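Teaching a Gripper the Small Chores, One Pass at a Time

Jan 2, 2019

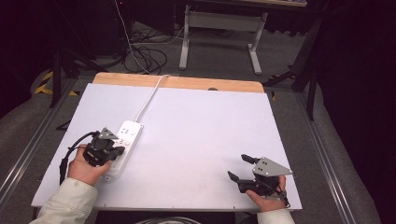

Anyone who has ever taught a child to tie a shoe will feel right at home with this, wrote a reader who signs as Yap, after our first short notice on the Tostix workshop went up, and went on to ask whether a person wouldn't get tired of doing the same little job over and over with their hands full of metal.

It's a fair question, and we were glad to have it, so we went back and spent a morning there (with coffee, and very good rolls from the bakery across the street). The short answer is that yes, people do get tired, and that's why a turn at the board lasts 11 minutes and then somebody else takes over. The longer answer is a bit more cheerful!

The project is called Drukar, and the idea behind it is simple enough that you could explain it to your grandmother over the phone. A person holds a gripper in each hand and does an everyday task with those in place of fingers. The task on the board is a white power strip and its cord, the kind most of us have behind a desk somewhere, and it has to be straightened, turned and put where it belongs. The movements are saved, and a robot arm with the same kind of gripper later learns from them. Tostix has collected 3,916 of these passes since May, and the shop would like a good many more before the arms get a serious try at it.

Cords, we learned, are the hard part. A box stays a box wherever you push it, but a cord goes its own way, and the people who do the teaching say they had to slow down a great deal and let the jaws open fully before reaching in. New helpers usually need an hour or so before their hands stop fighting the grippers, and then it gets to be rather pleasant, a little like knitting.

Ostodier, the parts supplier down the road, has ordered 4 arms for its packing room, where cords of every length have to be coiled and boxed, and it has promised the workshop around 300 old ones to practice with. The next set of tasks will move on to plugs and sockets, and the workshop is looking for left-handed people in particular. Anyone who would like a turn can leave a name at the front desk.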